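Workshop tips: tracking and tooling for hand-held grippers

Marker setup

Print the marker size into the config file before the first session. Skemach reads it once at startup and does not warn when it is wrong. A stale value shifts every pose by the same factor, and the error is hard to spot in playback.

Wipe the cube faces with a dry cloth. Matte prints track better than glossy ones under ceiling lights. If a marker drops out, lock the exposure first and only then change the detector threshold.

Give each cube its own ID range. Two cubes sharing an ID will make the left and right tracks swap when they come close together.
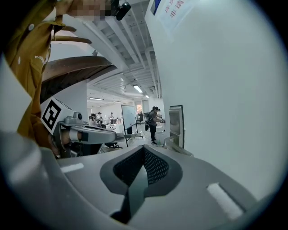
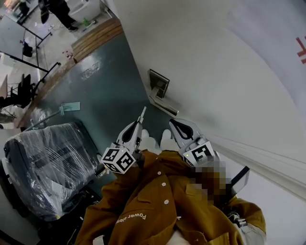
Marker cubes and gray grippers, indoors, with a mustard-yellow jacket in view.

Checking a recording

Run the Preltley checker on each file before starting the next. On Friday's batch it read 1,974 frames and flagged 13, all of them from one fast turn of the wrist. Fill short gaps by interpolation. Cut long ones.

Compare the clocks of all cameras at the start and at the end. Drift is linear in most cases and one offset plus one slope will correct it.

Planner settings

Keep the planner's speed limit below the fastest motion in the data. Otherwise replay will overshoot at the grasp. Till Brinkmann's script, replay_limits, prints the value per axis.

Save the calibration file next to the recording, under the same name.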